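How to oil a light timber tabletop

A pale timber top looks its best with a thin oil finish, and it's a job you can do at home over a weekend. Allow one day for sanding and the first coat, then a second day for the next coat. The method below suits oak, ash, pine and similar light-coloured timbers. It doesn't suit veneer thinner than 2 mm, which sands through very quickly.

What you'll need

Sandpaper in 120, 180 and 240 grit
A cork sanding block
A vacuum with a brush head
Lint-free cotton rags
A clear hardwax oil (I use Kindon, but any clear one will do)
A white non-abrasive pad
Gloves and a dust mask

My last tin of Kindon cost $219 from Skanum, which is the large trade size. A small tin does a dining table twice over, so don't buy the big one unless you've got a whole kitchen to get through.

Step 1. Clear and wash the top

Take everything off and wipe the surface with warm water and a drop of dish soap. Wring the cloth out well. Go over it again with plain water and leave it to dry overnight. If the top has been waxed before, the wax has to come off first with mineral turps on a rag, or the oil will sit on the surface and stay tacky.
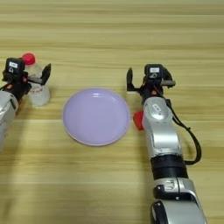

Once it's dry, check the colour of the timber in daylight. Grey patches mean the old finish has worn through and water has got into the fibres. These need more sanding than the rest, and it's better to find them now than halfway through the first coat.

Step 2. Sand with the grain

Start with 120 grit on the block and work in long, even strokes from one end to the other. Never go across the grain, as the scratches will show up dark as soon as the oil goes on. Move to 180 when the surface is one even colour, then finish with 240. Vacuum between grits.

Helge Bakke, who taught me this on an old Zudetia workbench, used to draw light pencil lines across the whole top before each grit. When the lines are gone, that grit is done. I still do it.

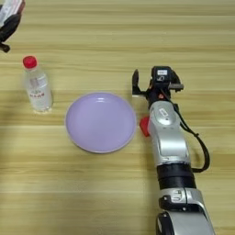

Pale timber with the grain running lengthways.

Raise the grain before the last sand by wiping the top with a damp cloth. Let it dry for a couple of hours, then take the fuzz off with the 240. Two or three light passes are plenty.

Step 3. Apply the first coat

Stir the oil well, right to the bottom of the tin. Don't shake it. Pour a small amount onto the timber and spread it with a rag, working in sections the full length of the boards. Keep the coat thin. After 15 minutes, wipe off everything that hasn't soaked in - if the rag slides easily, there's still too much on there.

Room temperature matters. I aim for 19 degrees with a window open. In February my garage is far too hot for it, and the oil starts to grab before I can buff it out.
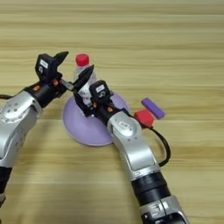
Leave the first coat for at least 12 hours, or whatever the tin says if that's longer. Then rub the surface lightly with the white pad, vacuum, and put on the second coat the same way, using about half as much oil.

Step 4. Let it cure

The top will feel dry the next day, but the finish keeps hardening for up to two weeks. Keep tablecloths and rubber-backed mats off it during that time, and wipe up spills straight away.

Lay used rags out flat outdoors to dry, or soak them in water before they go in the bin. Oily rags left in a heap can heat up and catch fire. 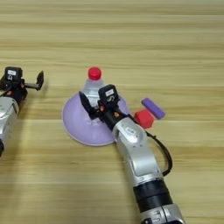 How often should I re-oil the table?
Once a year is enough for a table in daily use. If water stops beading near the seats, do those patches sooner, with a light rub of the pad and a thin coat blended into the rest.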